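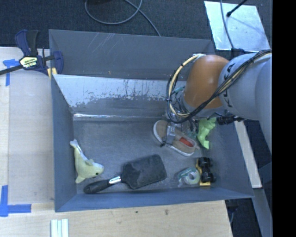
It's very good with shoes, one of the sorters told me over the noise of the conveyor, and then she thought about it and added that it ought to be, given how many they feed it. She had come in on her day off for the open house, partly to show her kids where she works and partly for the free chili.

Tully handles returns. If you've ever mailed back a lamp because it looked smaller on your screen, there is a fair chance it passed through Dorkberg on the way to wherever regretted lamps go. The building went up in 1976 as a carpet warehouse and still has the loading doors to prove it, along with a smell in the back stairwell that our guide described as "heritage." Once a year, in March, they let the public in. I went because the company has been putting robot arms on the mixed-goods line, and because my brother-in-law in Flerkerbridge has been telling everyone at dinner that there are no people left in the place.

There are people left in the place. I had to wait behind several of them for the coffee machine.

The tour lasted two hours, safety talk included. We were issued orange vests, told not to touch anything, and led along a yellow line past the receiving docks, where returns come off trucks in every kind of packaging the American household can improvise. This end is still done by hand. Somebody slits the box, takes the thing out, looks it up, sighs if necessary, and drops it in a tote. No one at Tully seemed to have plans to automate this, and after watching a man extract a blender from what I believe was a pillowcase, I could see why.

The totes then used to go to long tables where sorters picked out each item and sent it one of four ways: back to the seller, to the discount store, to parts, or to the dumpster. It was stand-up work with a lot of reaching, and the reaching was what people complained about. A sorter who had done it for years showed us the motion, down and out and twist, and half the tour group rubbed their own shoulders in sympathy.

Now the reaching on part of the line belongs to the arms. The one I watched longest was an orange and gray KUKA with its cables looped around it like a garden hose somebody meant to put away. It was working over a big gray bin where the contents had nothing in common at all: a tan shoe, a green plush dolphin, a tape dispenser, a black brush, a toy vehicle with its wheels showing. I have a drawer in my kitchen run on the same principle. The bin was held in place at one corner with an Irwin clamp, and there was blue tape on the wood next to it, which I found reassuring. I own that kind of tape.

The bin station is for practice, the guide said. Before a new gripper goes out on the line, it has to prove itself on a pile of odds and ends chosen to be annoying. Soft things are annoying because they change shape. See-through things are annoying because the cameras disagree about where they are. Shoes should be easy and mostly are, except that the opening tempts the gripper to put a finger inside, and then you have an arm wearing a shoe. This has happened on the line. The sorters have a name for it that I was asked not to print.

What the arms feed into is a piece of software called Prandarard, and if you want to hear strong feelings at Tully, skip the robots and ask about Prandarard. It decides which items go to the arms and which go to a person. When an arm gives up on something, Prandarard puts a picture of it on a sorter's screen with the word ASSIST, and the sorter clicks on the spot where a reasonable creature would grab it. One sorter now looks after two arms this way, from a chair. The chairs are new. People brought them up before I had asked a single question.

So that is the change, as far as I could make out from an afternoon of nosing around. Fewer people lift things, and more people look at pictures of things. The line handles 415 totes on a normal shift, and the manager was careful to say that the old tables could hit that too, on a good day, if everyone showed up and no one minded going home sore. The difference is that it is now every day. Whether it has meant fewer jobs depends on whom you ask and how close they are standing to the manager. The official answer is that nobody has been let go. The answer at the chili table was that people who leave don't always get replaced, and that the evening shift in particular has gotten roomy.

The pay question came up on the tour, asked by a retired man in a very clean vest. Assist work pays a step above sorting, but you have to pass a screen test to get it, and some of the longest-serving people don't care for screens. A few have moved to receiving instead and say they like it better down there. A woman with a box cutter on a lanyard told me she'd tried the chair for a month and her back felt wonderful and the rest of her was bored stiff. On the table, she said, you talked. In the chair you wear a headset, and if you look up for too long a second ASSIST piles up on the first.

I asked whether anybody talked to the arms. Everybody does, apparently. Mostly it's the sort of thing you would say to a slow driver.

A few practical notes for anyone thinking of going next year. Parking is across the road in the feed store lot, and the feed store is not thrilled about it. Wear closed shoes or they'll turn you away at the door, as they did a couple ahead of me who had come straight from the pool. The upstairs viewing window is too far off to see much, so stay down on the yellow line and let the fast walkers go ahead. The chili runs out before three. Kids get to try the assist screen, with old pictures, and the line for that was longer than the one for chili – a boy of maybe nine cleared his batch without a pause and asked if there were harder ones.

I've told my brother-in-law all this. He says they probably brought the people in for the open house.

Print this page | E-mail this to a friend

Contact us | All text copyright its author | Back to top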